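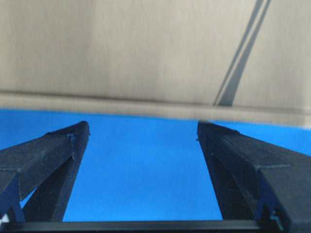 Blue surface against a pale panel with a ledge near the bottom.

Urness Bench Mat, Blue
Sold by the sheet and by the roll

Product overview

The Urness Bench Mat is a soft-faced covering for workbenches, packing tables and assembly stations. It protects the bench top from scratches and dents, and it keeps small parts from sliding or bouncing when they are set down. The mat is cut at our Rirnville shop and shipped rolled, face side out.

Most customers use it on benches that already have some wear. It lies over old laminate, sealed plywood, painted steel and hardboard. It will not hide a deep gouge or a raised screw head, so fill or sand those first. On a new bench it can go down the same day the bench is installed, as long as any finish has fully cured.

The mat comes in two versions. The Standard is a single layer and is meant for general bench work, sorting and packing. The Edel has a firmer backing bonded to the same face and is the better choice where heavier items are dragged across the surface, such as pump housings, motors or boxed hardware. Both versions take the same cleaners and the same tape.

Sizes

Standard and Edel sheets are 30 inches deep. Choose the length when ordering:

2 ft
6 ft
18 ft (ships as a roll)

Custom lengths can be cut from the roll, up to 18 ft in one piece. For longer runs, order two pieces and butt the ends together. We do not cut curves or sink openings. Those are easy to do on site with a hook blade and a paper template.

Allow a little extra when you order a custom length. The mat relaxes after it is unrolled and the cut edge may need to be trimmed square.

Color

Blue is the stock color for both versions. Gray is available in Standard only and is cut to order. Color can vary slightly from one production run to the next. If you are covering several benches in the same room, put them all on one order and add a note asking for one run.

Installation

Unroll the mat on a clean floor or on the bench itself and leave it flat overnight at room temperature. Mats that have been in a cold truck or an unheated stockroom take longer. Weight down the ends if they curl. Do not use a heat gun.

Wipe the bench with a damp cloth and let it dry. Any grit left under the mat will show through as a bump after a few weeks of use.

Lay the mat with the back edge against the wall, rail or panel behind the bench. Let the excess hang over the front and trim it last. A straightedge and a new blade give the cleanest cut. Two light passes work better than one heavy one.

For a removable installation, use Jaramillo double-sided bench tape along the front edge and at both ends. Leave the back loose so the mat can be lifted for cleaning. For a permanent installation, use a water-based contact adhesive and follow the directions on the can. Solvent adhesives will soften the backing on the Standard and should not be used with it.

If the bench has a metal edge strip, remove it before laying the mat and refit it on top. The strip holds the front edge down and keeps sleeves and cartons from catching.

Use with bench backs and rear panels

Where the bench has a fixed back with a lower ledge, measure the depth from the face of the ledge, and not from the panel above it. This is the most common measuring mistake on returned custom orders. If the ledge has a gap under it, the mat can be tucked in for a neater edge.

Cleaning and care

Sweep or vacuum dry dirt first. Wash with warm water and a mild dish soap, then rinse and wipe dry. Grease and pencil marks come off with isopropyl alcohol on a rag. Test any other cleaner on a scrap piece or at a back corner.

Do not use acetone, lacquer thinner or brake cleaner. They leave a dull patch that cannot be restored. Permanent marker usually fades with repeated alcohol wiping but may leave a shadow.

The mat is not a cutting surface. Light knife marks will not ruin it, but they collect dirt and will spread if the same spot is cut again. Put a separate cutting board on top for regular blade work.

Keep soldering irons and hot glue guns in their stands. The mat will mark if a hot tip is laid on it.

Limitations

The mat is not a static-control product and should not be used where grounded surfaces are required. It is not rated for food contact. It is for indoor use. Long exposure to direct sun will fade the blue.

The mat is not a floor covering. Chair casters and foot traffic will pull it out of shape.

Ordering and shipping

The 2 ft and 6 ft sheets are stocked and leave Rirnville within 2 business days. The 18 ft roll and all custom lengths take 6 business days. Gray takes longer, and we will confirm a ship date when the order is placed.

Sheets ship in a carton by ground service. The 18 ft Edel roll is heavy enough that two people should carry it. Please check the carton ends for crush damage before signing. A crushed end usually means a creased mat, and a crease does not always relax.

Returns

Stock sizes can be returned within 30 days if they have not been cut, taped or glued. Roll the mat face side out and send it back in the original carton. Custom lengths and gray mats cannot be returned unless they arrive damaged or were cut to the wrong size.

Common questions

Can the mat be turned over when the face wears out?
No. The back has a different texture and does not clean well.

Does it smell when new?
There is a mild odor when the carton is opened. It fades in a few days in a ventilated room.

Can I put it in drawers?
Yes. Offcuts of the Standard make good drawer liners. The Edel is too stiff for small drawers and tends to lift in the corners.

Will tape leave residue on the bench?
Jaramillo tape comes off most hard surfaces cleanly if it is pulled slowly. Older tape may leave some adhesive, and alcohol will take it off.

Can I order a sample?
Yes. Samples of both versions in blue are available on request. We do not keep gray samples.

Related items

Jaramillo double-sided bench tape
Hook blades, pack of 6
Urness metal edge strip, 6 ft
Urness drawer liner, cut to size

Page updated August 2024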